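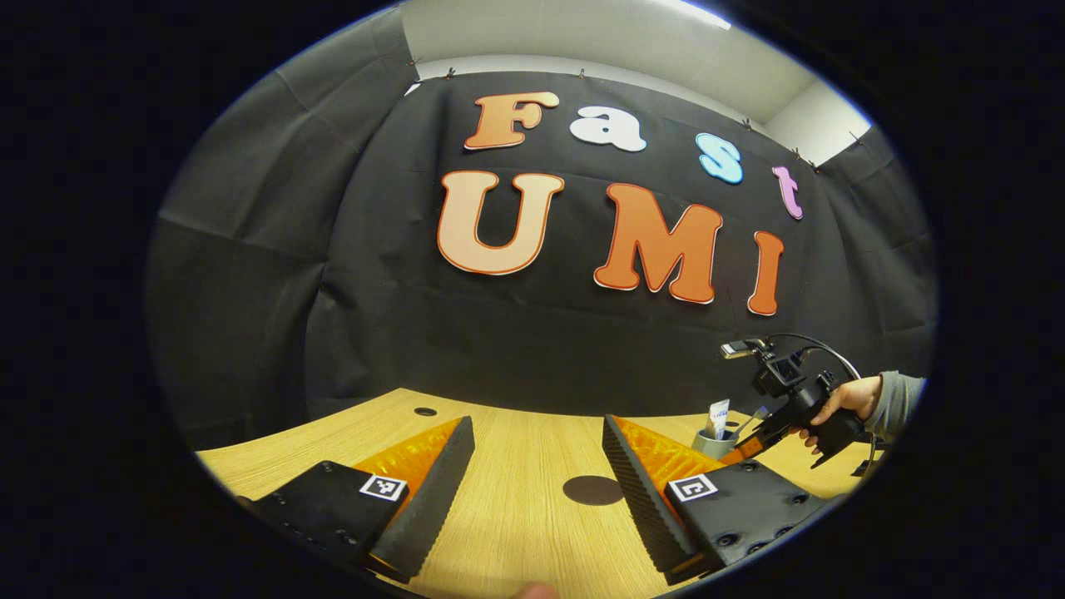 Fingers open on one of our two grippers, as its own camera sees it. The second gripper is in the hand at right.

Gripper width reads wrong on one unit after changing the finger pads

Posted in Cisternas Help > Grippers and end effectors
Tags: hand-held gripper, calibration, markers, Onari

Trinidad Tapia

We have two Onari hand-held grippers that we use for recording demonstrations. Each has a wide-angle camera on top and a small square marker on each finger, and the software works out how far apart the fingers are from the distance between the two markers. They gave matching numbers until I changed the pads on both in April.

Now one of them is off. Fully closed it should read zero, and it reads between 3 and 4 mm. Fully open it's close to correct, maybe half a millimeter short. The other gripper is fine at both ends. I recorded 234 takes before I noticed, all with the bad one on the left hand, and I would like to save them if I can.

What I have checked so far:

The camera is tight in its mount and I can't move it by hand.
The lens is clean.
The markers are both found in every take I've opened. The software doesn't complain about dropouts.
I ran the zeroing step in Lallik again, twice, with the trigger held shut. It accepts the new zero, but then the open end is wrong by a few millimeters.

I took the fingers off the bad unit to do the pads. On the good unit I did the pads with the fingers still on. I don't remember having any trouble getting the screws back in. There are a lot of holes along the top of the finger and I used the ones that lined up.

Should I redo the full camera calibration, or is there something simpler to try first? The full one takes me most of a morning and the last time I did it I had to throw the result out.

4 replies

Firow

Recalibrate the camera. Always do this after you take anything apart. Mine was off too and that fixed it.

gantry_pete

I wouldn't start with the camera. You said you didn't touch the mount, it's still tight, and the open end reads close to right. A bad lens calibration can do strange things, but I'd expect your other measurements to go off as well. Leave it for last.

Look at the fingers first. You had them off on one gripper and not on the other, and the one you had off is the one with the problem. There are three things that can happen, and I have done all of them.

1. Finger seated in the wrong holes. If your finger has a row of holes, it may bolt up one position forward or back and still look straight. Put the two grippers side by side on a flat table, both held shut, and compare the fingertips. Then compare how many empty holes are left in front of the screws. It should be the same on all four fingers.

2. Pad not all the way down. New pads can sit a little proud at the back if there is old glue or a crumb of rubber under them. The ridged faces then touch before the fingers have closed all the way, and the software is telling you the truth: the fingers really are 3 or 4 mm apart when you think they are shut. Close the gripper on a strip of paper and pull. Do it at the tip, then the middle, then the back of the pads. If it grabs in only one place, you've found your problem.

3. Marker moved or lifted. It only takes a thumb on the corner while you are pushing the pad in. The marker is still found in every picture, so you get no warning. Lay a steel ruler across the marker. It should lie flat with no light under any corner.

Your zeroing result fits number 2 best, I think. When you zero with the pads holding the fingers apart, you are telling Lallik that the gap is nothing when there is a gap, and that shifts everything else along with it. That's why the open end went wrong afterward. Undo the zero before you do anything more. There should be a backup of the old values in the same folder, with the same name and .bak on the end.

Steps I would follow:

Put the old zero back.
Take the pads off the bad unit and leave the fingers bolted on.
Scrape the seats clean with something plastic. Don't use a blade on them.
With no pads, close the fingers and write down the reading. Do the same on the good unit only if you feel like pulling its pads too. I would leave it alone.
Refit one pad and check it with the paper. Then the other one.
Snug the finger screws in turns, a bit at a time – don't run one all the way in and then go to the next.
Check closed and open against calipers, and at one point in between.

If all three points agree with the calipers you are done. If closed and open are right but the middle is off, then go and do the camera.

For what it's worth, I change pads at 2,000 closes now. I used to go to 3,000 but by then the old ones come off in pieces, and that's where the crumbs come from.

Trinidad Tapia

It was the pad. The paper gripped hard at the back and slid right out at the tip. There was a lump of old adhesive under the rear edge of the left pad, flat and nearly the same black as the finger, so I had missed it. Cleaned it, refitted the pad, put the old zero back. It reads 0.2 closed and the open end agrees with my calipers. The middle is good too.

I did compare the screw holes while I was at it. They matched.

Is there any way to correct the takes I already have? In 108 of them the gripper never closes on nothing, it is always holding a cup or a block, so I'm hoping those can be kept.

gantry_pete

Those are probably usable as they are. The markers were reporting the real position of the fingers the whole time, so the width in those takes is a true width. The only lie is in any take you processed after the bad zero. Run those through again from the raw video with the old values.

The takes where it closes empty are up to you. The fingers stopped a few millimeters short and no software will change that. I'd pull them and record those again, and mark the folder so they don't get mixed back in.

And write the date of the pad change on a bit of tape inside the case lid. I keep the close count there too.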